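Ticket 206 — Right hand stops mid-close, arm holds position
Site: Prilport, yellow bench
Reported by: Seija Saarela
Priority: medium
Status: open, waiting on parts from Thoroddsen

Reported
During tray pick the right hand stopped partway through its close and threw fault 24 (finger drive, following error). Arm held where it was. No contact with anyone. Left hand kept answering commands.

Log
9:10 Cleared the fault from the Skudidus console. Ran open/close on the right hand, 6 cycles, no load. No fault.
9:40 Back to tray pick. Fault 24 again, same finger. Drive load read 99 percent just before the stop.
10:05 E-stop in, power off. Moved the fingers by hand. The index is stiff near the end of its travel, the others are fine.
10:30 Reseated the wrist connector and checked the bracket screws. One was loose, tightened. No change to the index.
11:15 Swapped in the older Dovden grip profile, which closes slower. Ran longer before faulting, so probably mechanical and the profile only hides it.
1:20 Asked Thoroddsen for an index drive. They said up to two weeks.

Until the part is in
Right hand is limited to open and half-close — no picks with it. Left hand may be used at normal speed. Keep the E-stop within reach and don't clear fault 24 more than once per shift without adding a line to this ticket. 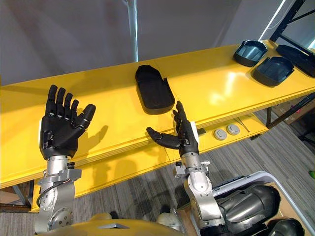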